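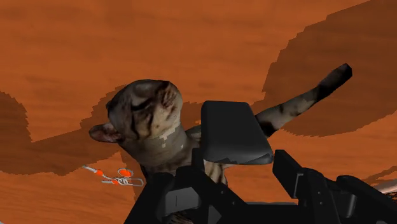
Section 4: Setting up your Nurnar benchtop and bonding the first coat

Read this section before you open the hardening oil. It covers benchtops supplied unfinished, in the 2000 mm length. If you bought the longer top, the method is the same but you will need a second 500 mL tin of oil.

4.1 Before you start

Leave the top lying flat in the room where it will be used for at least 48 hours. Keep the wrapping on the underside during this time and take it off the upper face.

You will need:
Nurnar hardening oil, 500 mL tin
Gruson sanding pads, 120 and 180 grit
Two lint-free cloths
A small roller or a flat brush
Disposable gloves and a dust mask
The 13 mm spanner from the frame kit

Check that the part number on the underside label reads 2272. Tops marked 1346 are sealed at the factory and must not be sanded. Go straight to 4.4 if you have one of these.

4.2 Sanding

1. Set the top on two padded trestles, no more than 1200 mm apart.
2. Sand the upper face with the 120 grit pad, working along the grain. Light pressure is enough.
3. Sand the edges and ease the corners by hand. Do not use a power sander on the corners.
4. Repeat with the 180 grit pad.
5. Vacuum the surface, then wipe it with a barely damp cloth and let it dry for an hour.

Note: Scratches that run across the grain will show up darker once the oil is on. Look along the surface with a lamp held low and sand out any marks you find.

4.3 Oiling

1. Stir the oil for two minutes. Do not shake the tin.
2. Apply a thin, even coat with the roller. Start at one end and keep a wet edge.
3. Wait 15 minutes, then wipe off everything that has not soaked in.
4. Leave overnight at 15 °C or warmer.
5. Rub back lightly with a used 180 grit pad, remove the dust and apply the second coat the same way.

The colour deepens with each coat and keeps changing for the first few weeks. Tops cut from different boards will not match exactly.

CAUTION: Cloths soaked in oil can heat up and catch fire by themselves. Lay them out flat outdoors until they are stiff, or put them under water in a metal container with a lid. Never leave them scrunched up in a bin. 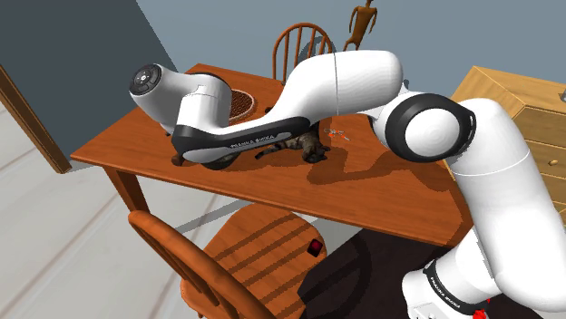 Figure 4-1. Wooden surface, warm orange-brown finish.

4.4 Fixing the top to the frame

1. Stand the frame in its final position and adjust the feet until it is level.
2. Lower the top onto the frame. This is a two-person lift.
3. Line up the slotted brackets with the threaded inserts.
4. Fit all bolts finger-tight, then tighten with the 13 mm spanner, starting from the middle brackets.
5. Back each bolt off by a quarter turn. The slots let the timber move across its width as the humidity changes.

Note: If you are fitting the Dlamini drawer unit, attach its runners before you tighten the end brackets. The Preltel power rail clips to the rear edge and can go on at any time after the oil has cured.

4.5 Curing and care

Light use is fine after 24 hours. Keep water and hot items off the surface for seven days. During this week, don't leave rubber mats or plastic trays on it, as they can leave pale marks.

Clean with a soft cloth, warm water and a few drops of mild dish soap, then dry straight away. Do not use bleach, ammonia or scouring pads. Re-oil once a year, or sooner if water no longer beads on the surface. A single coat is normally sufficient.

For repairs to dents and deep scratches, see Section 7.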